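分类：项目记录 > 软件组 > 例会纪要

Grelto 控制与感知软件例会 纪要

日期：2019年5月11日
到会：Rochelle Kasprzak（主持）、Berkay Ertürk、Barış Saraç、Muammer Ekinci
远程：Umut Güler（前半段掉线，议题二开始接入）
记录：Muammer，边听边打，有错直接改，不用问我

一、上次遗留

规划器超时那条，关闭。Berkay 把重试改成了指数退避，合进主干了。日志还是太吵，另开单。

标定脚本的文档没写。Barış 认领两次了，这次还是他。Rochelle 要求下次会前必须有，哪怕半页。

Femel 那边要的接口说明，已发，对方没回。Rochelle 去催。

二、控制环

手指控制目前跑 200 Hz，臂的控制是另一个进程，两边时间戳对不齐。Berkay 查到最坏一次差 40 毫秒，出在手部驱动重连之后。重连时时钟偏移没有重新估，沿用旧值，所以后面全歪。

讨论比较久。Umut 想把两个进程合掉，省得同步。Berkay 反对，手部驱动现在不稳，一崩把臂也带下去，风险太大。Rochelle 同意先不合。

结论：
- 重连后强制重新估偏移，估完之前不收指令
- 偏移值写进日志头，回放工具要能读
- 合并进程的事七月再谈

Umut 补充，急停链路不走这两个进程，不受影响，但他要重新确认一遍超时参数，上次改配置的时候可能被覆盖了。记一条。

三、感知

腕部相机的画面，背景一亮自动曝光就往下压，手指细节丢得厉害，分割掩膜跟着碎。Barış 试了锁曝光，手指好了，暗处的东西又看不清。改成按手部区域测光，区域由关节角投影出来。初版能跑，投影偏了几个像素，大概率是手眼外参的问题，要重标。

Rochelle 问为什么不直接换相机。Barış：换了也得测光，先把软件这层做对。

另外反光。透明的、金属的表面，深度图上全是洞。现在的补洞滤波会把洞补成平面，规划器拿去当障碍物，于是绕路。Berkay 说他那边看到好几次莫名奇妙的绕行，估计就是这个。

结论：补出来的像素单独打标记，规划器对这类体素降权，不当硬障碍。臂自身的部分按模型剔除，剔除半径先放大 2 厘米，后面再收。模型里没有外面那层包覆，所以光按裸模型剔是不够的，Barış 去加一个粗略的外包络。

四、规划与腕部姿态

Özkan 求解器换上之后，单次求解快了，但腕部经常挑一个很别扭的解，歪着过去。目标位姿是满足的，画面却斜得厉害，下游的检测网络没见过这种角度，置信度直接掉。

Berkay 建议代价函数里加一项，惩罚相机绕光轴的滚转。Umut 担心加了之后窄处解不出来。折中：软约束，权重可配，默认开低一档。检测这边同时做旋转增强，两边一起上，谁先好谁先合。
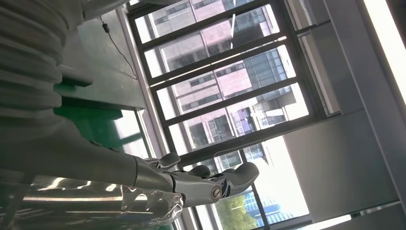

Umut Güler：滚转这一项我还是有保留。靠窗这类地方亮度和角度一起变，只压滚转，检测掉分是哪个造成的分不清楚。最好先拿录好的数据把画面转正再跑一遍检测，规划器一行不动，看分数回不回来。回来了，就说明值得改，不回来就先修曝光。

Berkay 觉得可以，回放工具现成，半天能出。Rochelle 拍板：先跑转正对照，权重那项写好放分支上，不合。

五、工具

Pidden（回放工具）现在打开长录像会吃光内存，整段读进来了。改流式，Muammer 做。顺手加一个按关节状态筛片段的功能，Barış 要的，找腕部滚转大的段落全靠手拖，太慢。

测试集里有 14 段标签错位，是旧版导出脚本干的。脚本已修，数据没修。要么重导要么删，Barış 倾向重导，原始包还在。

CI 又红了，仿真镜像过期，Umut 会后更新。

六、待办

Berkay：重连后偏移重估；滚转代价项放分支；转正对照实验
Barış：标定文档（！）；区域测光；外包络；重导错位数据
Umut：急停超时参数核对；仿真镜像
Muammer：Pidden 流式读取，筛选功能，日志头解析
Rochelle：催 Femel；把七月的议题先挂上

下次会前各自更新单子状态，别又到会上才现改。预算没来得急讲，移到下次。

散会。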